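Pick and Place Arm — Progress Report 2
Team Plerkine (Delyth Bowen, Sushil Pathak)
October 2023

What we did since report 1

Sushil rewrote the grasp code. The old version closed the fingers on a timer, the new one watches motor current and stops when it spikes. Much better. Delyth redid the camera calibration, which took two whole lab periods becuase the first set of checkerboard shots was blurry and we had to throw it out.

We ran 193 grasp attempts with the new code. 191 were logged, the other two got lost when the laptop went to sleep. Of the logged ones 22 were misses. Nearly all misses had the block rotated close to 45 degrees, so the fingers hit corners and it spun out.

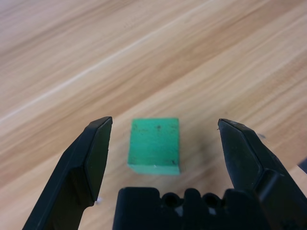
Color detection is the next thing to fix. We threshold in HSV and it works OK in the morning, then drifts when the blinds are open. Tabletop is a pale wood with streaks in it and the brightest streaks confuse the mask for the yellow block. Green is easier, it stands out fine from the wood, even with the dark specks on the top face. Those do leave little holes in the mask — we fill them with a closing step, kernel size 3. Shadow next to the cube still gets picked up sometimes and pulls the center point over.

Still to do

Estimate block angle and turn the wrist before closing.
Lock the exposure on the wrist camera.
Write up the wiring, Delyth has the notes.
Sorting by color, two bins. Not startd.

Full demo is in February. We want rotation working well before then — sorting can slip if it has to.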